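Clekik Entertainment Desk
Minutes of the September editorial meeting

Present: desk editor (chair), deputy editor, two staff writers, the photo editor, the newsletter editor, the social editor, the ad sales lead (items 3 to 6 only), and the copy chief, who took these minutes.

Apologies: the weekend editor. The legal reader sent written comments.

The meeting opened at 10:10 a.m.

1. Minutes of the last meeting

Accepted with one change. The minutes had the social editor agreeing to stop posting headlines that end in a question mark. The social editor said she had agreed to think about it. The minutes were changed to say that. The copy chief noted that she has had a month to think and asked for the result. It's still being thought about.

Actions carried over: the corrections page has been moved higher up the site, as asked. It is now one click from the home page where it used to be three. The list of dead sources hasn't been made. The deputy editor said he would get to it. This is the third time the minutes have said so.

2. The Mitinwood festival engagement story

Most of the morning went on this. The desk ran a story from the Mitinwood film festival saying that two of the leads in the closing night picture were engaged. The story was based on a ring seen on the red carpet and a quote from "an insider close to the couple." Both actors' offices denied it the same afternoon. The ring belonged to the costume department and is in the movie.

The first staff writer said the story had been fair on what was known at the time. The copy chief asked what had been known at the time. The answer was a ring and the insider. Asked who the insider was, the writer said the quote had come in from the Kariuki picture agency along with the red carpet set, in the caption field. The chair asked whether anyone had spoken to the insider, or to whoever wrote the caption. They hadn't. So the insider close to the couple was, as far as the meeting could tell, a caption.

The deputy editor said that every other site had run it. The copy chief said she'd looked, and every other site had run it after we did, quoting us. He said that proved there was interest in the story. She said it did prove that.

There was a long discussion of whether the story should have come down or been updated. As of this meeting it is still up, with the denial in the sixth paragraph and the old headline. The legal reader's note says that a wrong engagement is unlikely to bring a claim but that leaving a denied headline up for nine days is "not a position I would enjoy explaining." The photo editor pointed out that the page is still drawing traffic. The chair said this was the reason it was still up and she would prefer that we all said so.

Agreed: the headline will be changed today to say that the report was denied. A correction goes at the top, not in the sixth paragraph. The word "insider" won't be used for anyone the writer hasn't spoken to. The deputy editor asked that the minutes record his view that this rule will cost us stories. The copy chief asked that they record hers, that those are the stories it is meant to cost us.

3. Body coverage

The ad sales lead joined the meeting.

The second staff writer had been asked to look at the summer's output and sort it by what the stories were about. She went through the galleries and short items from the Kariuki feed, over 200 of them. Of these, 67 were about what somebody looked like in a swimsuit or in gym clothes and had no other news in them. She read out five headlines. The room didn't enjoy it much. Two of the people in the pictures were on vacation with their children, and one was described as "brave" for wearing shorts.

The ad sales lead said these galleries load fast and people click all the way through, and that he'd be sorry to see them go. The copy chief asked whether the people clicking all the way through came back the next day. He thought so. Asked if he had a figure, he said he would have to check. He has been asked this before and the copy chief would like to see it before anyone rests a case on it.

The newsletter editor said complaints about this kind of item make up most of her inbox. She was asked in turn whether the people who write in are typical readers, which is a fair question, and she didn't know either. The chair said that we seemed to be having an argument about readers between two people without any information on them.
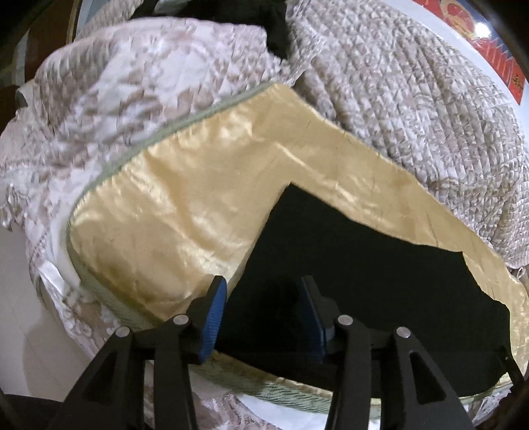
After some back and forth the chair proposed that we decide it on what we're willing to put the site's name on and leave the numbers for another day. Long-lens pictures taken on private property or of anyone with their children will not be used, starting now. Comments on weight, on either side of the line, are out, and this includes the ones dressed up as compliments. "Flaunts," "shows off," and "puts on display" are to be cut on sight when the person was walking to a car.

The social editor asked if "stuns" was allowed. The copy chief said that in her eleven years on the desk she had yet to meet a reader who was stunned. It's allowed once a week.

The deputy editor said we had passed something very like this two years ago and that it lasted until awards season. The meeting could not find that policy, though several people remembered it. The second staff writer will write this one down and pin it in the style guide.

4. The Kariuki contract

The photo editor reported that Kariuki wants to renew at a higher monthly fee and has offered what it calls an enhanced caption service. She had asked for a description. The description says the captions will be "richer and more story-ready." In light of item 2, the meeting's view was that the captions are story-ready enough.

She would like a contract in which the caption gives the place, the day and the people, and nothing about their feelings. Kariuki's sales office told her that this is the standard service and is being phased out. She doesn't believe them, having heard the same thing at the last renewal, and will ask again in writing.

The chair asked what it would cost to leave. The photo editor said that two smaller agencies would cover red carpets between them but we'd be late on airports. Discussion of whether we need airports. The first staff writer said airports were the backbone of the afternoon. The chair asked him to think about that sentence.

Agreed: renew for six months at the current rate if it can be had, with no enhanced captions. If it can't, the photo editor brings prices from the other two.

5. Floris

The Floris newsletter has been going out each weekday at 7:00 a.m. since the spring. The newsletter editor reported that sign-ups are growing and the open rate is steady. The copy chief asked whether "steady" meant it hadn't gone up. It hasn't gone up.

A proposal has come down from the publisher to add a blind item section to Floris, on the lines of "which sitcom star was seen leaving which hotel." The publisher believes blind items are safe to run when there's no name in them. The legal reader's comments on this run to a page and a half and can be summed up as no. If enough readers can work out who is meant, the missing name does us no good, and if they can't, it's hard to see why they'd read it.

The newsletter editor isn't keen. She said that most of the blind items she gets sent read as if they were made up on the spot, and that two of the recent ones described the same evening in two different cities. The deputy editor thought readers take them as a game and don't believe a word. The copy chief said her sister believes every word.

The chair will tell the publisher that the desk doesn't want to do it. She expects to be told to run a trial. If that happens, the trial must have a set end, and every item must be backed by something we could print with the name in.

In its place the newsletter editor offered a short daily note on a claim that's going around and whether there's anything behind it. Some liking for this. The first staff writer worried it would mean going after our own stories. He was told that it would.

6. Comment section

The social editor asked for a cap of 50 comments on any story about a breakup, as threads past that point turn nasty and she is the one reading them. The ad sales lead said comments keep people on the page. He was invited to moderate one. He has a call at that hour, whichever hour it is.

Cap agreed for a month. The copy chief doubts that the nastiness waits for the fiftieth comment and has asked for the first ten of each thread to be looked at as well. The social editor will do this where she has time.

The ad sales lead left the meeting.

7. Any other business

The first staff writer wanted it noted that his piece on unpaid extras at Mitinwood, which had three named sources and took him two weeks, was held off the home page to make room for the ring. Noted. It will go back up this afternoon in the top slot. The chair said it should have been there to begin with, and the deputy editor said he'd do the same again on the day, so that is noted too.

The coffee machine contract is not an editorial matter.

Actions

Desk editor: reply to the publisher on blind items.
Deputy editor: Mitinwood headline and correction, before lunch. List of dead sources.
Second staff writer: body coverage policy into the style guide.
Photo editor: Kariuki renewal, in writing.
Newsletter editor: two sample notes for Floris.
Social editor: comment cap - and a decision on question marks.
Ad sales lead: return visit figures for the galleries.

The meeting closed at 12:25 p.m. The Mitinwood headline had not been changed when these minutes were typed up at 2:00.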